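Facilities Notes: Furniture and Storage in the Molholm Hall
5/14/26

The ground-floor hall at Molholm has been in shared use since the Fasden office closed, and the furniture in it now comes from three sources: the original Molholm stock, the items transferred from Fasden, and a small quantity bought from Lykkegaard to fill gaps. The inventory lists 246 pieces for the building as a whole. This note covers the seating, tables and storage in the hall, and the changes planned for June.

Tables are of two heights. The long table toward the back is for seated work and stays where it is. The white tables may be moved within the hall, provided they go back on their floor marks at the end of the day. The glass-topped table is low and belongs with the lounge pieces. It is not rated for equipment or for stacked paper, and cups should go on a mat. The round stools are light enough to be carried by one person and should be lifted by the base. The slot in the top is not a handle.

Seating is mixed. The gray upholstered chairs came from Fasden and have been cleaned once since the move. Office chairs belong at the desks. Folding chairs are for overflow only and go back on the wall hooks after use – four to a hook, seats facing in.
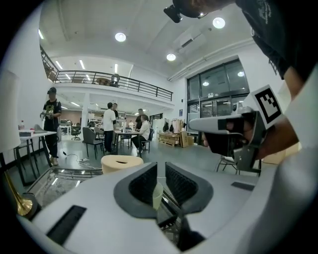
The hall at Molholm, with pallets and boxes along the right wall.

Storage along the wall is the main item for June. Pallets, cardboard boxes and the bag rack currently share one strip of floor next to the glazing. The strip is 358 cm long, and the glass door needs a clear width in front of it at all times. The pallets will go back to Printon with the next delivery. Boxes that carry no department label by the end of the month will be opened, sorted and either shelved in room 22 or flattened for recycling. The bag rack stays, but it will be moved further from the door.

Power is taken from the wall outlets and from the floor box near the middle of the hall. Cables that cross a walking route must be run through the rubber channel stored under the stairs. Short runs beneath a table can be left uncovered if they do not extend past the table legs. Extension reels are to be fully unwound before use and must not be connected in series.

Floor lamps with white shades have been refitted with LED bulbs. Replacement bulbs are in the Lykkegaard cabinet, second shelf, order code 458. The ceiling lights remain on the old timer and will be included in the electrical work after the summer.

Damaged furniture should be tagged with a yellow slip and left in place, unless it blocks a route. Write the inventory number on the slip. If the number is missing from the underside, give the type and the nearest wall. Slips are collected on Thursdays.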